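Subject: Re: [filludthorpe-allotments] Glut swap and the shed shelf
List: Filludthorpe Allotments

Hello all,

Sorry for the slow answer, I've been up to my elbows in runner beans and only sat down with a cup of tea at half past nine last night to read the whole thread properly.

> I think we should go back to having a table by the gate where
> people leave what they can't eat. The shed shelf was fine when
> it was a few courgettes but last September it was a health
> hazard, and the mice did very well out of it. Also can we
> please talk about seed saving, as every year I hear the same
> three people say they'll do it and then it's suddenly November.
> Plot 9

I'm one of the three, so fair enough! I did save beans last year though, and I've got 214 of them in a jar on the windowsill (yes, I counted, it was raining and the cricket was off). They're the purple-podded climbers that came with my plot when I took it over, and I've never found out the proper name. If anyone wants a handful for spring, shout.

On the table, I'm all for it. My only worry is the wind on that corner. We had a go a few years back and the lettuces ended up in the ditch. Something heavy with a bit of a lip round it would be better, or crates on the ground with a board over the top.

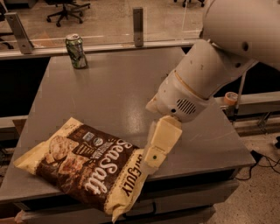

The other thing I wanted to bring up is what we do for food on the swap day itself, if we're having one. Last time everybody brought cake, which I'm not complaining about, but by two o'clock I'd have given my whole onion bed for something savoury. A big bag of crisps like that sea salt one would do me very nicely, tipped into a bowl next to some radishes and whatever dips people fancy making. I can do a beetroot one. It looks alarming but it tastes lovely, and it's a good way through the big woody ones if you boil them long enough.

Back to the mice. I don't think they came for the courgettes at all, I think it was the sweetcorn and the open bag of chicken pellets somebody had left under the bench. I've started keeping everything in old biscuit tins and I haven't had a nibble since. The Grolora tubs with the clip lids are no good by the way, mine had a hole chewed in the corner inside a week, and they took my broad bean seed and left the husks in a neat little pile. 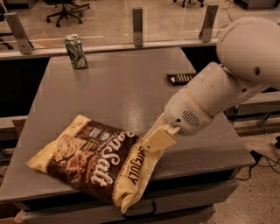 Seed saving then. I'd say keep it really simple the first year and stick to beans, peas and tomatoes, as they mostly come true and you don't need to fiddle about with bags and paintbrushes. Squash are a nightmare. I saved some from what I thought was a lovely Crown Prince and got a thing like a rugby ball that tasted of wet cardboard. I ate it for a fortnight out of spite.

For beans, leave a few pods at the bottom of the plant and don't pick them, even when you're desperate. When they go papery and rattle, bring them in and finish them off somewhere airy. Mine go on a tray on top of the wardrobe. Tomatoes want a couple of days in a jam jar with a splash of water until they smell horrible, then rinse them in a sieve and spread them on a plate. Don't use kitchen roll, I did that once and ended up planting the kitchen roll. 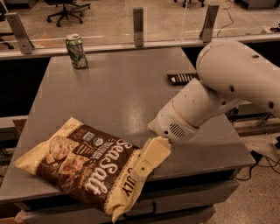 Please, please write the year on the envelope. I've got a whole drawer of brown ones that just say "good ones".

Somebody asked further up about the Sánchez pepper and whether it's worth the bother outdoors. I've grown it twice, once in the lean-to and once against the back fence. The lean-to plants did beautifully and the fence ones gave me 2 peppers between them, both green, both in October. So no, unless you've got glass. I'd still save seed from it if you can keep it well away from your chillies.

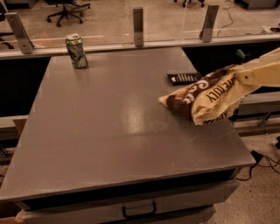 Water butts, while I'm here. The one by the top path is leaking from the tap again. I've wound some tape round it and it's slowed to a drip, but it needs a new washer and I haven't got one that fits. The Trolum kind are a funny size. If you've one rattling round in a tin, could you leave it on the ledge inside the shed door?

I'm around most mornings before it gets hot, so come and find me if you want beans. Bring your own envelope!

Plot 14 (the one with the wonky arch)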